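Two Arms and a Washing Machine: Talking Laundry with Zyanya Arellano

Zyanya Arellano starts talking about socks before I've got my coat off. She has been trying out the Kidura, a two-arm kit sold by Festeleck, and she wants me to know that socks are the hardest thing in the house. "People always ask about shirts," she says. "Shirts are fine! A shirt gives you so much to grab. A sock is a tiny tube that rolls up on itself and hides inside a pant leg."

She writes reviews of home robot kits for Dosirari, a small newsletter read mostly by people who build things in their spare rooms, and the Kidura has been hers to play with since February. Gergely Farkas, who looks after the software side of the newsletter's tests, joined us for most of the afternoon and kept jumping in with corrections, which she took well.

The kit is a pair of arms with swappable grippers, plus a wrist camera and the control software. You teach it a job by guiding it through the motions, over and over, and then you let it try. Arellano picked laundry as her main job because she figured it would be hard, and because she does a lot of it.

"I did the block stacking they suggest in the booklet," she says. "It took me one evening and I was bored by the end. Then I put a pile of clothes next to the washer and suddenly I had a real problem, and I was so happy."
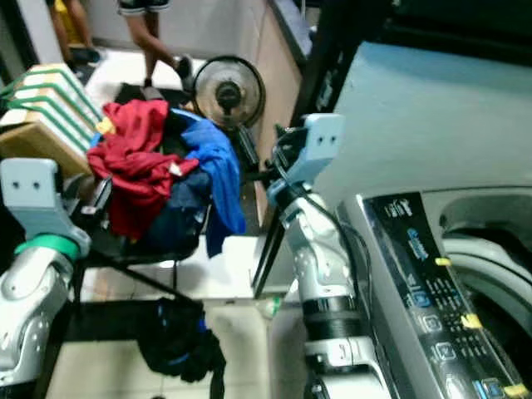

The Kidura arms beside a top-loading washer and a pile of clothes.

The top loader matters more than I would have guessed. With a front loader, she explains, the arm has to reach in sideways and keep its elbow out of the way. With a top loader the whole thing is lift, carry over the rim, let go. The rim is where her early tries went wrong. Sleeves would catch on it, and the gripper would open with half the shirt still hanging outside.

"So you teach it to lift higher," Farkas says.

"You teach it to lift higher and wait a second," says Arellano. "The cloth swings. I didn't think about that at all the first week — I was watching the gripper and I should have been watching the shirt."

She has recorded 604 practice runs so far, and she threw out 301 of them. I thought that sounded awful, but she shrugged it off. Most of the bad ones were her own sloppy guiding, she says, and the software makes it easy to go back and drop a run you don't like. Farkas thinks she was too picky and could have kept a good number. They have clearly had this argument before.

What she loves most is the grip. The fingers close on a small pinch of fabric and hold it, and she says the first time she felt how light that touch was, she called Farkas over to feel it too. Thin cloth used to slide right out of the kit she had before this one, a Ponce, which she still keeps for moving boxes and jars.

"With the Ponce you had to grab a big fistful or forget it. With these you can take a corner, or a fold, whatever is sticking up. And clothes in a pile always have something sticking up."

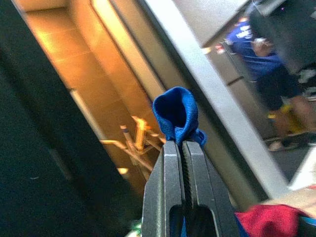
Can it be taught by someone who doesn't write code?
Most of it can. The guiding and the sorting of practice runs are done by hand and with buttons on the screen, but changing how hard the fingers close still means editing a settings file.

That settings file comes up again when I ask what she would change. She would like a slider, please, and a clearer warning when an arm is near the end of its reach. The printed booklet is thin on help too. It gives 10 pages to unpacking and hardly anything to what you should do when a run goes bad halfway through, and Farkas ended up writing his own notes, which he has shared with a few readers who asked.

Speed is the other thing. A small load takes it roughly 35 minutes to put in, and Arellano can do the same load in the time it takes to say so. She doesn't mind. She likes to sit near it with a cup of tea and see which piece it goes for next, and she swears she can guess now, at least with the bigger things.

I ask whether she'd tell a friend to get one. She thinks for a bit. If the friend wants clean clothes, no, she says, they have hands. If the friend likes to tinker and has the floor space, she would bring over her own settings file that same night.

Next she wants to try taking wet clothes out, which Farkas says is a whole other animal. "They're heavy and they all hug each other," he says. Arellano is already clearing space for the drying rack.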